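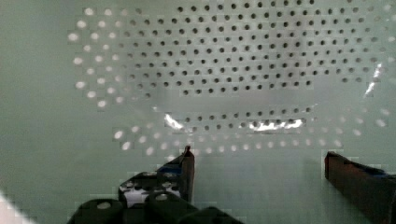 Talks / Speaker notes

Building an arm in a shared workshop
Notes for the May evening, Velimir Jurić

Slide 1. Leave the first picture on while people sit down. It is the wrist camera view, the same one the arm uses. Say good evening, say my name slowly. Thank Taha El-Sayed, who did the wiring and will answer the electrical questions, because I will answer them wrong.

Slide 2. What we wanted. An arm on the bench at Moynihan that can move small parts for us in the evening. We call it Surus. Two fingers, one small camera at the wrist, no other sensors near the hand. We had one rule: everything must be repairable with the tools that already hang on the workshop wall.

Slide 3. Money. The total is 619 for the arm, without the computer. The first plan was 1795 and we were ashamed of it. Show the two lists next to each other. The big saving was the joints, which we bought used from Urkon. Do not read the list aloud, people can read.

Slide 4. The fingers. Go back to the first picture for this. You see how much of the view the hand takes, both lower corners and a good part of the bottom. When we mounted the camera we were thinking about the cable and we did not think about the view. The open green part between the two fingers is the place where the arm can really see what it is going to hold. Point at it with the laser. Ask who has made the same mistake. Wait for hands.

Slide 5. Holes. This is the main part, take time here.
The same picture again, now the upper half. A green surface with many small round holes. In the middle they look dark, and at the sides and along the lower part they look white. For a person this is no problem, a hole is a hole. Our first program searched only for dark spots. So it would take the middle group and leave out the white ones, and it would believe that the pattern ends there, with a round lower side.
Then the glare. Two white patches near the lower rows, and one thin line in the upper right. The program is allowed to be confused by this, I am also confused.

Slide 6. What we changed. First the threshold: we now compare every spot with its neighbors, in both directions, darker or lighter. Second, we throw away each shape that is too long to be a hole. Third, the lamp. Taha moved it to the side and put baking paper in front. It cost nothing and it helped more than my two weeks of code. (Pause. They may laugh.)

Slide 7. Numbers. We made 200 tries with the old program and the hand went to a correct hole in 111 of them. With the new one I have not finished the test, so I do not give a number. If somebody asks, say it is better, but say also that I have not measured it properly.

Slide 8. Things I would do again: used joints, one camera, a paper notebook beside the bench. Things I would not do again: glue at the wrist. We had to cut it open with a saw in order to change one cable.

Slide 9. Next. The software is called Hiden and it will be shared when the comments are in English. At the moment half of them are in Croatian and some are not polite.

Questions. Repeat each question in the microphone before answering. If there is time, Taha shows the spare finger and passes it through the room. Ask for it back.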